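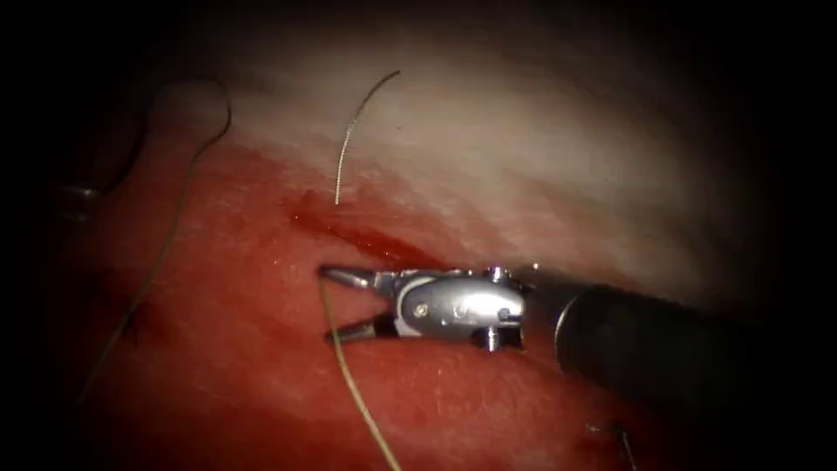 *The right gripper open beside the cut, with the tan thread crossing its jaws.*

Tamošiūnaitė did not like the word "learned". In the report for Grivatley she wrote "the arms repeat what was shown to them, with corrections", and when the office changed it to "learned", she changed it back.

The method was simple to explain and slow to do. A surgeon had made 1,000 stitches with the two arms of the Skero, and every movement was kept. From these the program had to find its own way to close a cut. It was not told what a needle is. It received only the picture and the position of the joints, and it answered with the next small movement, and then the next.

In December they began the trials. She sat in the dark room with her tea and was allowed to do one thing, which was to press the red button.

For two evenings she pressed it often. The left arm would hold the needle well, and the right arm would come to take it and stop a little too early, with its jaws open, as a person stops at a door when he hears voices inside. Then it went back and came again. In the table this was called "hesitation", and it counted as a fault after nine seconds.

On the third evening, at trial 17, it stopped again. She looked at the open jaws and the tan thread that went down across them, and she put her finger on the button. She counted in her own language, because the numbers are longer there.

At eight, the arm moved. It did not go for the needle. It turned its wrist, let the thread slide away from the jaws, and only after that went to the left.

She searched the 1,000 stitches until past midnight. The surgeon had made that turn in two of them, and both had been marked by Proltex as errors and should have been removed before the training.

In the table there was a column for success and a column for fault. She wrote "8 s, success". Then she opened the report, found the sentence about repeating, and read it several times with the cursor standing behind the word "shown".

She left it as it was, and started trial 18.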